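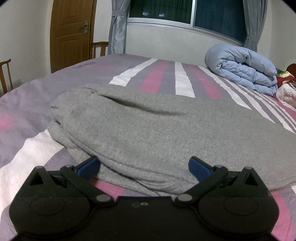 gray knit on the bed

Tratby Drivers Board > Servicing and Repairs > Drop-off at the new Bozkurt Auto site?

murley_wagon
Posted January 8, 2024
Has anyone used Bozkurt Auto since they moved out to Jurlow Road? I have the wagon booked in for a timing belt and water pump and I've only ever been to the old shop downtown. The confirmation text gives the street number, 409, and says "use rear entrance." The map on my phone puts the pin in the middle of the tile warehouse next door.

Also wondering if they still do the ride to the train station. I need to be at work by nine.

pete_in_tratby
Went in December. Don't follow the pin. Go past the tile place, take the next driveway on the left and follow it all the way around the back. There are two roller doors. Service is the one on the right. The left one is the body shop and they will send you back out.

If you're coming from Murley you can't turn left across the median there. Go on to the light at Jurlow Road and Third, make a U-turn and come back.

dkl_88
You can turn left. There's a gap just before the tile warehouse. I do it every time.

pete_in_tratby
The gap has a No Left Turn sign on it from 7 to 9 in the morning, and that's when people drop cars off.

dkl_88
Fair enough, I go at lunch.

quietidle
The shuttle is still running but it's one van and it leaves at 8:10. If you miss it the next one is whenever somebody is free. I sat in the waiting room for most of an hour. They do have coffee and a desk you can work at.

For what it's worth I'd get the price on that belt in writing first. I was quoted one number on the phone and a different one at the counter.

murley_wagon
Thanks all. What was the difference, if you don't mind me asking? I was told 3776 for the belt, pump, tensioner, both front control arms and a set of four tires.

quietidle
Mine was a smaller job, brakes all around. It went up because the phone quote was for pads only and the car needed rotors. They did call before doing the work. I just thought the phone quote should have mentioned it could happen.

hatchback_lou
3776 sounds high to me. Is that dealer parts? The independent on Third did my belt and pump for a lot less and they gave me an 18 month warranty.

pete_in_tratby
Lou, that price has tires and control arms in it. You can't compare it to a belt job.

hatchback_lou
I can compare it, I just need the breakdown. Tires on a wagon that size shouldn't be more than a quarter of that. I'd ask for each line separately and then buy the tires somewhere else. Shops always add on tires.

dkl_88
Or have it all done in one visit and get one alignment. If you do control arms in one place and tires in another you have to think about who does the alignment and when. Control arms first, then align.

Ozan Oral
Hi, Ozan from the service desk at Bozkurt Auto. A customer sent me the link to this thread.

Pete's directions are right. Right-hand door at the rear, and please pull in as far as the yellow line so the next car can get in behind you. We open at 7:30. The key drop is in the wall beside the office door, on the same side. If you use it, write your plate number on the envelope and a phone number where we can reach you before 10.

The shuttle does leave at 8:10 and goes to Tratby station only. Be at the desk by 8 and you'll make it.

I have asked for the map pin to be moved. The last request went in around 3 weeks ago and nothing has changed yet.

On quotes, anyone can ask for the line-by-line version by email. It comes out of the system that way, so it's no trouble to send.

hatchback_lou
Ozan, is the 3776 with dealer parts or not?

Ozan Oral
I'd sooner not go into one customer's job on here. Murley_wagon, call or email me and I'll go through it with you.

murley_wagon
Will do – emailing you now. I'll ask about the tires separately too.

quietidle
Bring your wheel lock key if you have one. They asked me for mine and it was at home in the garage.

murley_wagon
Good point, mine is somewhere under the trunk floor. I'll look tonight.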